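一场边境小镇的演说，为什么值得逐句重读

分享 159　评论 30

三月的傍晚，沃克蒙特（Vorkmont）的镇议会厅挤得满满当当。台上站着的是邻国议员米雷耶·科斯特（Mireille Coste），她受邀来谈一件听上去极其枯燥的事：两国共管一条河的水闸协定。我原本打算听20分钟就去赶末班车，结果一直坐到散场，笔记本写得没地方落笔！

先说背景。斯特斯顿（Steston）水闸建成以后，上游管放水，下游管抱怨，这套默契维持了两代人。去年旱情一来，默契就破了。下游约3,000户人家轮流限水，上游的果园也不好过，双方的外交部门互递照会，措辞一封比一封硬。
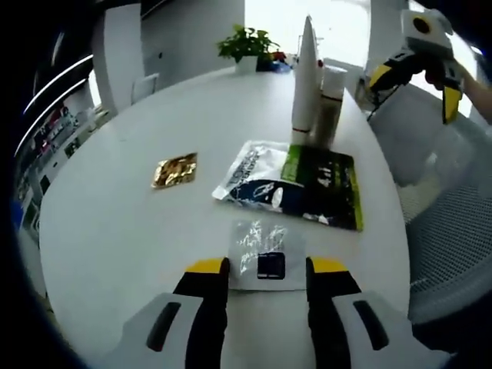

桌面上的小包装与金色箔包

科斯特的讲法让我眼前一亮。她没有从主权讲起，开口先念了一段旧协定的附件，就是那种谁都会翻过去的附件，规定闸门值班员每天清晨要给对岸打一通电话。她问台下：这通电话是哪一年停的？全场安静了好一会儿，后排才有位老人报出了答案。

这一段真漂亮。外交史里写满了峰会和签字仪式，可是两个地方能不能相处，常常就看这类小规矩还有没有人守着。电话停了，水位数据改成每月寄一次，猜疑自然就有了生长的空间（我后来去翻档案，连续两个月的报表都迟到了，附信里连一句道歉也没有）。 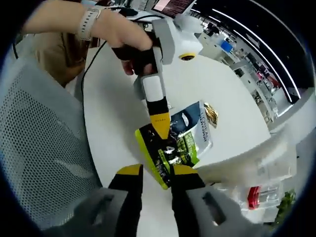 演说的后半段更大胆。她主张把协定的解释权从首都拿一部分回来，交给河两岸的市镇联合行使。这在宪法上站得住吗？研究跨境治理的安妮克·马亚尔（Annick Maillard）第二天跟我聊了整整一个上午，她认为站得住，前提是议会先通过授权法，而且授权必须写明期限。她还提醒我，布尔卡（Burka）河谷早年试过类似的安排，失败的原因很具体：两边的镇长任期对不上，刚谈熟就换人。

反对的声音也值得认真听。有位议员当场质问，地方政府凭什么代表国家说话？科斯特答得很快，她说值班员打电话的时候，从来也没觉得自己代表国家，他只想知道今晚水涨不涨。台下笑了，掌声也跟着起来。不过这个回答绕开了问题的一半，安全条款由谁来签，她始终没有给出说法。
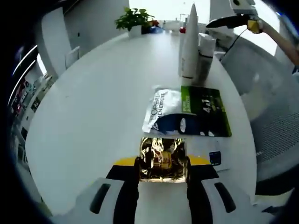

我还特别喜欢她处理历史的方式。维达尔（Vidal）桥上的那场冲突，两国教科书写得完全是两回事，她把两个版本各念了一段，语速一样，语气也一样，念完就往下走，不作评判。在一个人人急着表态的年头，能这样克制，听得我直想鼓掌。当地报纸对此颇有微词，说她“回避立场”。我倒觉得，让听众自己听出两段文字的缝隙，本身就需要很足的底气。

那么，演说之后会发生什么？短期看，首都的态度仍然冷淡，外交部发言人只说“已注意到相关建议”。可是镇一级的动静已经有了，两岸的水务办公室交换了联系名单，清晨那通电话据说也在商量恢复，卡住的地方是用哪一国的语言接听。

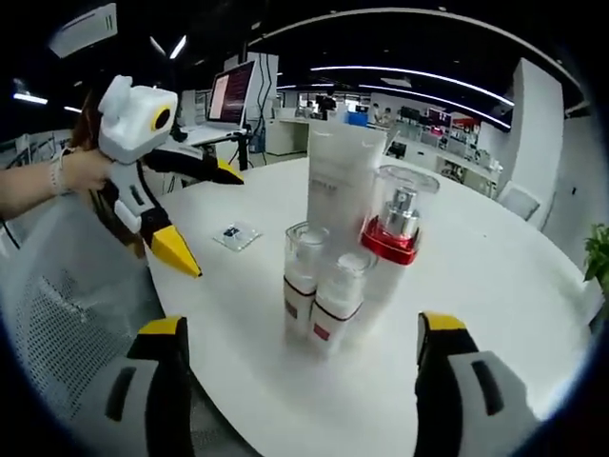

授权法草案里的三处争议

第一处是期限，马亚尔主张短一些，方便议会定期检查。第二处是经费，草案只写了“由双方分担”，比例空着。第三处最棘手，联合机构作出的决定，当事人该去哪一国的法院起诉？草案目前的写法是“依所在地”，可水闸恰好横跨界线，闸室在这边，闸门有一半在那边。委员会下次开会就从这一条谈起，我已经申请了旁听席。

收藏 2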